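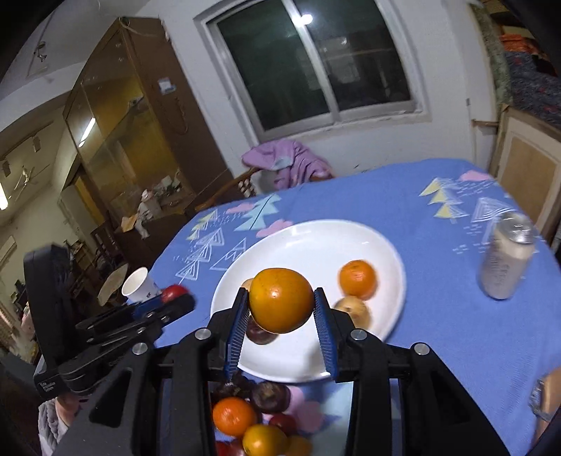

OK the blue tablecloth is staying out all December. Little tree shapes, yellow triangles, pink clouds!! I smile every time I walk past the table

Fruit goes on the big white plate now, no more bowl. In a bowl I only ever ate whatever was on top and the apples at the bottom went soft

Big round orange, small mandarin, pale apple, dark red-purple one I keep calling a plum — Virgilio says I'm wrong and won't tell me what it is

Best snack so far: mandarin pieces, pinch of salt, 10 minutes in the freezer. Try it!

Going back to the Lumbao market Thursday for more mandarins. Taking the bigger bag this time, and maybe pears? Tell me your favorite kind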